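4.2 Why people who qualified did not enroll

The county of Colach extended its dental subsidy to part-time workers in April, and by every forecast we had seen, including our own, they should have come running. 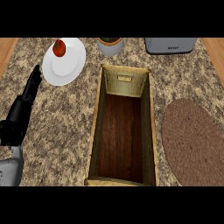
Figure 3

They came at a stroll. Of the 900 households in our sample that met the income test, 600 had not opened an application by the time the first window closed. The standard account of low take-up leans on two causes: people don't know the benefit exists, or they know and feel ashamed to ask. We went in expecting some mixture of the two. Our interviews gave little support to either. Most of the people we spoke with had heard of the subsidy, several from the same mailer, and shame did not come up unless we raised it, at which point they were polite about it.

What came up was the form. The application ran to 30 pages in its printed version, a length the county defended as thorough. It asked for the name of the applicant's employer on page 2 and again on page 17, and a reader who abbreviated it differently the second time was sent a letter about the discrepancy. One respondent in Stoltness kept three such letters in a kitchen drawer and offered to read them aloud. We accepted, and the transcript is the longest in the set.

The online version, built on the Nekis platform, was shorter on paper, so to speak. It saved no partial answers. An applicant who stopped to look for a pay stub returned to a blank first screen and a message thanking them for their interest. The help line kept office hours, which suited applicants who did not work during office hours, a group the subsidy was not designed for. A Saturday session was added late in the window at the Bravo branch library and was full by ten in the morning.

Fuentealba has argued that burdens of this kind should be treated as a price, and that legislatures set it whether they mean to or not. We find her framing useful with one reservation. A price is normally known before the purchase. Our respondents could not tell at the outset how long the process would take, and many gave up at a point where, by our reading of their files, they had one document left to supply. Yamila Fuentealba, who commented on a draft of this section, suggests that an unknown price may simply be a high one. She may be right, and our data cannot settle it.

Two limits should be noted. The sample was drawn from households already receiving some other form of county help, so it leaves out people who have never filled in a government form and may hold sunnier views of them. We also rely on respondents' own accounts of why they stopped. Memory tends to tidy such things up, although the drawer in Stoltness was fairly persuasive.

County staff, for their part, described the low numbers as evidence of limited demand, and the proposed budget for the second year was reduced to match. We return to that decision in Section 5.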